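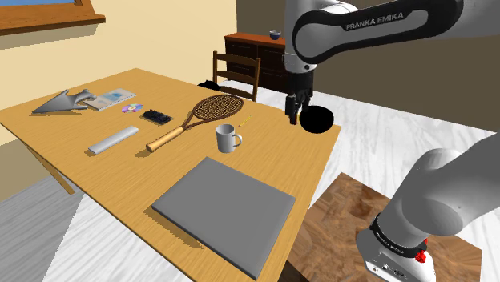 # The Quiet Art of Getting a Child to Cough

Ask parents what they dread about a chest infection and most will say the fever, or the nights. Physical therapists who work with children will tell you about mucus. They love talking about mucus! Spend a morning on the children's respiratory floor at Zesis and you'll come away convinced that it is one of the most interesting substances in the human body, and that moving it out of a small pair of lungs is a craft worth far more attention than it gets.

Children's airways are narrow, so a little swelling or a little sticky fluid takes up a lot of room. For most healthy kids with a cold, that means a noisy week and nothing more. For a child with cystic fibrosis, weak breathing muscles or a condition called bronchiectasis (widened, scarred airways that don't drain well), secretions can sit where they are, and bacteria are glad of the invitation. Clearing them becomes part of the day, like brushing teeth.

The old way was to tip the child head down over a pillow and clap on the back with a cupped hand. Clapping still has its place, but many teams have dropped the steep head-down position for babies, who may bring up milk with it. The newer methods ask more of the child and are, to my eye, much more fun to watch.

Bubbles are the big one. A toddler can't follow instructions about long, slow breaths out, but put a tub of soapy water and a length of tubing in front of her and she'll do it all morning. Blowing against the water keeps a gentle pressure in the airways, which helps hold them open so air can get behind the mucus. Add food coloring and a drop of dish soap and you have a purple volcano climbing over the rim — and a two-year-old who is furious when it's time to stop.

Older children move on to handheld devices that make the breath flutter, and to huffing. A huff is a cough with the throat open, the kind of breath you'd use to fog a mirror. Teenagers tend to like it because it's quieter than coughing and can be done in a school bathroom without anyone asking questions.

At Santoro, a smaller hospital 91 miles up the road, the therapy team has taken the idea outdoors. Their June program swaps one of the day's sessions for trampoline time, with huffs between bounces. Exercise makes children breathe deeply and shakes things loose, and the six kids in the first group came back asking for more of it. Whether it can stand in for a regular session is a fair question, and the staff are careful to say that it depends on the child. They keep the usual routine going alongside.

What struck me most was how much of this work happens at the kitchen table. Families learn the techniques in the clinic, then carry them through birthdays, vacations and exam weeks. One mother told me her son does his breathing to the same three songs every night, and that his little sister now huffs along.

If your own child has a wet cough that hangs on past four weeks, bring it up with the doctor, even if he seems well otherwise. Fast or hard breathing, blue lips or trouble drinking needs help right away.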